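[Tabletop] Re: Mixed bowls, and whether to alternate them
From: Surachet Panyasiri
Date: March 1, 2018
To: the Tabletop list
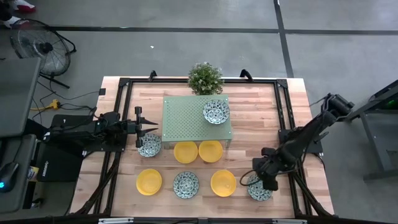
Four yellow, four blue-and-white, with one of the patterned ones up on the green rack.

Thaweesak wrote:

> Having read the thread on mismatched crockery I would like to put in
> a word for alternating. We laid the long table at Trirby like this all
> through September, one plain bowl, one patterned bowl, and so on down
> the side, and people kept remarking how well it looked. The plain
> colour rests the eye and the pattern wakes it up again. You need
> equal numbers of each and they ought to be near enough the same size.
> I'd also say get some height in. A cake stand or a low rack with
> one bowl on it will lift the whole table, and a plant behind it
> finishes it off. I don't think you can go wrong with yellow next to
> blue and white. Has anyone tried it and not liked it?
>
> Also, does anybody still have the Dorkau list of seconds? Mine has
> gone astray.

Well, you did ask, so I'll own up to being the one who isn't convinced.

I'll take the front row first because I think that is where your rule does best. Reading along from the left you have yellow, patterned, yellow, patterned. Fine. It is orderly and I can see at once what was meant. What I can't see is that it is any better than two of one and then two of the other. My eye goes to the patterned bowl just left of the middle, where you get a clear look at the decoration inside, and it would go there whatever was put either side of it. That is a busy decorated interior. A bowl like that does not need a yellow neighbour to "wake it up". It was never asleep.

Then there is the back. Alternating gives up altogether once you leave the front row. The two yellow bowls in front of the rack are nearly touching, side by side, and the patterned ones are off to the left and up on the rack itself. So half the table follows the rule and half doesn't. I looked at it for a good while trying to decide which half I liked, and I'm afraid it is the back. The two yellows close together make a decent patch of colour against the sage green. The front row looks to me like somebody counting.

I know you will say that a long table is a different matter, and you may be right. I have never sat at yours. But people remark on all sorts of things when they are about to be fed, and I wouldn't put much weight on it.

Now, the rack. I have been rude about racks on this list before (some of you will remember the business with the tiered thing from Werkeo) and I'll try to be fair. The low green one is a nice enough object. It has a flat top with rows of small holes in it and short legs, and it is a quiet colour that gets on with both the yellow and the plant. What I dispute is that raising one bowl "lifts the whole table". It lifts one bowl. The other seven are exactly where they were. And by putting a patterned one up there you have made up everyone's mind as to which is the good set and which is the everyday. If you truly believe the two sorts are equals, put one of each on the rack or leave it bare. The bowl sits over on the right-hand part, so there is room on the left, and I kept wanting to fill it.

There is a practical side as well. Anything on a rack at the far side of a table has to be reached for over whatever is in front of it, and in front of it are two yellow bowls. Empty, no trouble. Put soup in them and I would like to see who volunteers. At my sister's we had a raised dish in the middle for years and the cuffs of every shirt in that family had gravy on them.

The plant I will give you. It is bushy, it has those tiny pale blossoms all over, and it stands directly behind the rack so the patterned bowl has some green at its back. That works. I would only say that it goes a little past the edge of the table, and in my experience a plant that does that gets brushed by every person walking round, and then you are picking petals out of the rice. Something narrower would do the same job. Or turn the pot, which costs nothing.

On the wood, which no one has mentioned yet and which I think matters more than the bowls. The strips go from pale tan to pink to brown, so the top is already stripy before you have set a single thing down on it. Lay an alternating row on that and you have a pattern on a pattern, with a third pattern inside every other bowl. Yellow stands up to it well. The blue and white has to work harder. On a plain white cloth I suspect Thaweesak's row would look twice as good, and I also suspect there was a plain white cloth at Trirby. Was there?

As for yellow beside blue and white never going wrong, I have to part company with you completely. It depends on the yellow. There is a sharp lemon that makes any blue look grubby, and there is a mustard that makes the white look as if it wants a wash. I bought 16 side plates of the mustard sort on the strength of advice very like yours and they are in the shed, holding seed potatoes. If you are buying, take one of your patterned bowls with you and stand it next to the yellow in daylight, by the door of the shop. Shop lamps are no use at all. The assistant will look at you oddly. Let them.

And equal numbers: why? I see that four and four makes a tidy arithmetic, but it also means that the first time someone drops one, the whole scheme is a bowl short and you must either hide its partner or go hunting for a replacement. With five of one and three of the other it would hardly show. I speak as a person who breaks things. If you must have equal numbers then buy a spare of each and keep them out of sight, and be ready for the pattern to be discontinued the week after.

What I would do with these same eight, if anybody wants an opinion they can throw stones at in turn:

Leave the two yellows together near the rack.

Bring the patterned bowl down off the rack and stand it with the one on the left, so the back has a pair of each.

Let the front row be yellow, yellow, patterned, patterned, with a wider gap in the middle than you think it needs.

Keep the plant, and put the bread on the rack. Bread is what a rack is for, and people can get at it with one hand.

It may look dreadful. I haven't tried it with eight, only with six, and two of those were really dishes. But I would sooner hear that someone had laid it both ways and walked round the table than read another message telling us that a thing is always so. We have had a lot of "always" on this list since the napkin thread.

Two other matters while I'm here.

The Dorkau list. I have the old one, on paper, and the bowls you are after are probably number 3001, though my copy has had tea on it and the last figure could be a 7. I wouldn't order from it without ringing first. They used to describe anything with a chip smaller than a fingernail as "perfect to the eye", and I've had words with them about whose eye. If you want it, send me your postal address off list and I'll make a photocopy. I am not scanning it. The last time I sent an attachment to this list it went round twice and we had complaints.

Stacking. Somebody asked (I have lost the message, sorry) whether you can stack patterned bowls inside plain ones without marking them. I'd want to know what is on the foot of each before I said yes. Run your thumb round the underside. If it feels like fine sandpaper, put a bit of kitchen paper between them, whatever the box says. I have heard people claim that a modern glaze can't be scratched by another bowl. I've a cupboard that says otherwise -- come and look at it any time you like.

So, Thaweesak, no, I have not been won over, but I would like to know about that tablecloth.

Surachet

--
You are receiving this because you are subscribed to the Tabletop list.
Please trim quoted text when replying. Messages with more than 500 lines will be held.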